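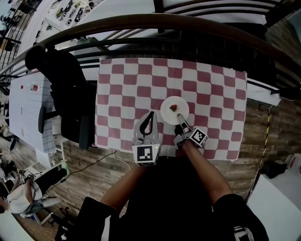

Dustham's village lunch returns in September, with longer tables and fewer speeches

The Dustham Long Lunch will be back on the high street this September, and the organisers have listened to last year's feedback, most of which concerned the speeches. There were five. This year there will be one, it will be given before the pudding, and the microphone has a timer on it.

The lunch will seat 700 people, up from 298 at the first attempt, when the queue for potato salad reached the bus shelter and a good many residents got to know each other better than they had planned. Tables will run from the old pump to the post office, and the road will be closed to traffic from early morning. Drivers heading for Arkness should follow the signed diversion, which adds two miles and passes a rather good farm shop.

Food comes from kitchens and gardens within 30 miles of the village. Guests are asked to bring one dish to share, a plate, a fork and something to sit on. The definition of a dish has been tightened this year and no longer includes a multipack of crisps. Labels are compulsory for anything containing nuts, and strongly encouraged for anything grey.

Plindent, the kitchenware firm based on the Arkness road, is supporting the event for the first time and has promised 1,000 serving spoons. Dustham would like them back.

"We asked people what they wanted and they said shade, more toilets and a proper cup of tea," said a spokesperson for the lunch. "We've managed two of those outright, and we remain hopeful about the weather being dull enough to sort out the third."

Music will be provided by the Dustham Silver Band until half past two, and after that by whoever is still sitting near the piano. If it rains, lunch moves to the cattle market, which is being hosed down in advance – twice.

Places are free but must be booked at the post office counter or the library. Dogs are welcome on leads. Geese, following last year, are not.

ENDS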